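Movie night is back, and the picture is gorgeous

17 August 2020

So the new lamp went in last night and I am still grinning. If you've been reading along since May you know the old projector had been getting dimmer and dimmer, to the point where any movie with a cave in it was basically a radio play. I kept telling myself it was the wall paint. It was not the wall paint.

The projector is a Skaltach I bought secondhand from Bautista Farías when he moved out to Skudotville, and when I finally dug through the menus (Setup, then Info, then hold the down arrow, which I only know thanks to Bautista) the lamp counter said 1742 hours. The manual says to swap it at 2000, so in theory I had a bit left. But I'd been running it on the bright setting the whole time, with a filter I had never once cleaned. Lesson learned!

I went back and forth for ages about whether to get the bare bulb or the bulb already in its housing. The bare bulb is cheaper, and Pascual Riquelme swears by doing it that way. He's done four of them. I watched him do one on his kitchen counter and there's a tiny wire you have to feed through a ceramic collar without touching the glass, and I decided right then that I was a housing person. Mine came from Jistesow, double boxed, with a little foam cradle, and it cost just under 100 dollars. Very happy with that.

The swap itself took maybe ten minutes. Unplug it, let it sit for an hour (I made soup), undo the one big screw on the bottom, then two smaller captive screws on the housing, and lift it straight out by the wire handle. The new one drops in the same way. It should sit completely flush before you tighten anything. Mine was up on one side by a hair the first time and the projector just blinked orange at me until I took it back out and reseated it. Then reset the lamp timer, which is in yet another menu.

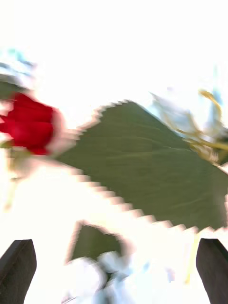

A red rose, then pale blue hydrangea. 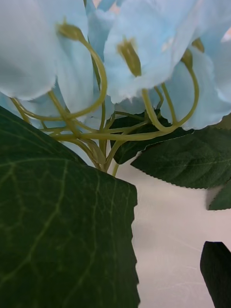
And wow, you guys. I had forgotten that this thing could do color! I put on the same nature documentary I always use for testing, the one with the coral reef, and the yellows were yellow again. There's a night dive about twenty minutes in that had been a gray smudge all spring, and now I can see the actual fish. My sister walked in and asked if I'd bought a new projector, and I made her guess for a while before I told her.

I did play with the settings afterward. With the old lamp I had pushed the contrast way up and turned the color temperature as cool as it would go, and with the new one that looked awful – everybody's face was blue. I reset it all to the cinema mode, brought brightness down two notches, and switched the lamp to eco. On my screen, which is only a pull-down one I found at a garage sale, eco is plenty once the blinds are shut. The fan is so much quieter too. I can hear the dialog without turning it up and waking the dog.

The filter is now on the calendar for every 200 hours. It slides out of the left side on this model and you can vacuum it with the brush attachment, no tools needed, so I have no excuse.

Still on the list: a proper ceiling mount. I've been eyeing the short one from Ghorbani, but my living room ceiling is old plaster and I need to find the joists first. For now the projector lives on the top of the bookcase with two coasters under the front feet – very high tech. If any of you have mounted one in plaster, tell me how it went in the comments, and what anchors you used.

Next movie is Pascual's pick. He's bringing the popcorn machine.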